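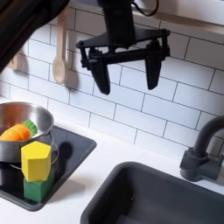

Stundorach arm kit evaluation: progress report to the Stilov fund

Tovstead workshop, 3rd April

Where we are

The grant asked us whether the Stundorach kit is something a small teaching workshop could buy, build and use for simple kitchen tasks without hiring an engineer. We are past the halfway mark and the answer so far is "yes, if you enjoy reading." The kit came from Ekinci in February in two boxes, one of which contained mostly other boxes. It is built, it moves, and we have started recording demonstrations with it at the play kitchen.

Money is in decent shape. The parts line stands at 466 dollars spent out of 625, and the remainder is spoken for by a spare gripper linkage and a longer cable. Nothing has been moved between budget lines, and we'd like credit for that, having read the form you have to fill in to do it.

The build

Ekinci's product page promises an afternoon. We took most of a week, although part of that week went on finding the right hex key after we had put it somewhere safe. The manual is good on mechanics and very quiet on wiring. One page shows the cable going in at the base, and the next page shows it coming out of the gripper mount, and what goes on between those two pages is left as a personal journey.

Our first route had the cable pulled tight, and it complained whenever the wrist turned. We now leave slack in it, which looks untidy and works better. It does need watching near the counter, where a loose loop will hook itself over anything with a rim. We have written this up for Ekinci, who replied that cable routing is "covered in the advanced guide." We have asked for the advanced guide.

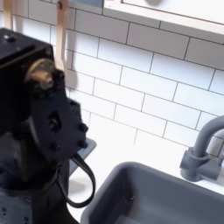

Arm at the sink end of the counter, with cable slack below the gripper plate.

The joints themselves have given us little to grumble about. Motion is smooth at low speed. At full speed there is a wobble at the end of the arm that the manual calls "character" in everything but name. For block and pot work we run at half speed and get on with our lives.

The tasks

We agreed on three tasks with the fund at the outset and have kept to them:

Lift a block off the stack and set it down on open counter.
Take a toy vegetable out of the pot without taking the pot along.
Put the same vegetable back.

The third one sounds like padding. It has turned out to be the hardest, as the fingers open wider than we would like close to the rim, and the pot is light enough to go for a walk when nudged. A bit of grip mat underneath would probably fix it, but the kit is supposed to cope with a kitchen as found, so we have held off.

The target is 200 usable demonstrations across the three tasks. Block lifting is comfortably ahead. Vegetable removal is on schedule. Vegetable return is where our sunny opening forecast went to die, and we have given it the next stretch of recording time to itself.

Resetting the kitchen between attempts takes longer than the attempts. We did not budget for this and should have. The starting layout is now fixed: pot on the right-hand burner, yellow block on green, blocks between the stovetop and the sink. Before that was settled, every operator had a private theory of where the pot belonged.

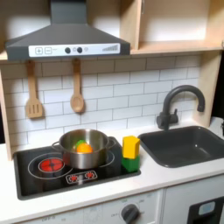
Starting layout, with the pot on the burner and the blocks stacked beside the cooktop.

What we think of the product

The hardware is better than the price suggests and the software is about what the price suggests. Calibration has to be repeated after each power cycle. The progress bar for it reaches the end, thinks about it, and starts over. Recording is reliable once it is going, and files save where they should, with names that only a checksum could love. We wrote a short renaming script and will include it with the final report.

The gripper is the strong point. The fingers are broad enough to forgive a poor approach, and new operators can pick up a cube within their first session. Round things are less forgiving. We tried wrapping the fingertips in rubber tape, which helped the grip and ruined the release, so off it came.

Support from Ekinci has been polite and prompt, and in two cases also useful. They have offered us a firmware update, version 2, that they say deals with the calibration loop. We will install it after the current recording block, not during, having learned that lesson with other equipment and at greater expense. 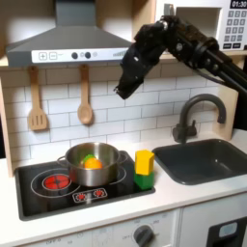 Next steps and what we need from you

Finish the vegetable return recordings at half speed.
Install the firmware update, then repeat a short run of block lifts to see if anything has changed for the worse.
Fit the spare linkage and note how long a beginner needs to do it.
Write the buyer's notes for other workshops, including a cable diagram drawn by us, since one has to exist somewhere.

We need one decision from the fund. The original plan had a fourth task using the faucet lever, and we would like to drop it and put the time into resets and round objects. Nothing in the parts budget depends on it. A one-line reply is enough, and if there is a form for that as well, please send it with the instructions attached.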